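Wereck Street Supper Returns to Masach With a Longer Table and a New Grill

The Wereck Street Supper is coming back to downtown Masach this May, and if you were one of the people who stood in line last year with a paper napkin tucked in your collar and your stomach growling, you will be glad to hear that the line should move a good deal faster this time.

The supper began 13 years ago as a block party for the families living between the old feed store and the library, and it has kept that neighborly feeling even as it has grown. Abílio Ramalho, who has run the grill since the second year, remembers cooking the whole meal on a single kettle barbecue borrowed from his brother-in-law. "We ran out of charcoal before we ran out of people," he told us, laughing. "My wife drove home and came back with the bag we were saving for our own anniversary dinner."

This year he will have a good deal more to work with. Ní Bhriain Hardware has lent the supper a flat-top grill wide enough to hold 60 hamburgers at once, and it will be set up on the library side of the street so that the smoke blows toward the parking lot and away from the apartments — a sore point last spring, as anybody who had their windows open that evening will recall.

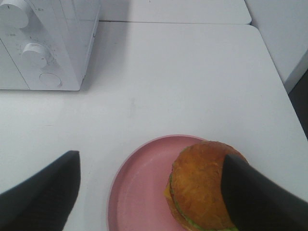 Burgers will be served from 5 p.m., with a black bean version for those who would like it, and there will be corn, slaw, and the vinegar potatoes that people have been asking about since the winter. Flallex Bakery is making the buns again. The bakery's ovens will be going from three in the morning on the day, so regulars should know that the shop will open later than usual and that the cinnamon loaves may be in short supply.

Tickets are $13 for adults, and children under six eat free. They can be bought at the library desk or at the bakery counter, and a small number will be held back for sale at the street entrance. Last year's supper raised $2000 for the summer reading program, which paid for a shelf of new picture books and the Wednesday-style puppet afternoons that filled the children's room all through July.

Anyone who would like to bring a dessert is warmly invited to do so. There is room for 25 on the dessert table, and the sign-up sheet is hanging just inside the library door, next to the lost mittens. Please put your name on the bottom of your dish, as there are still two glass pie plates and a very handsome cake stand waiting to be claimed from last year.

Wereck Street will be closed to cars from 2 p.m. until the tables are put away. Folding chairs are provided, but do bring a cushion if you plan to stay for the fiddle music, which starts after the plates are cleared and tends to go on until the streetlights have been lit for quite a while.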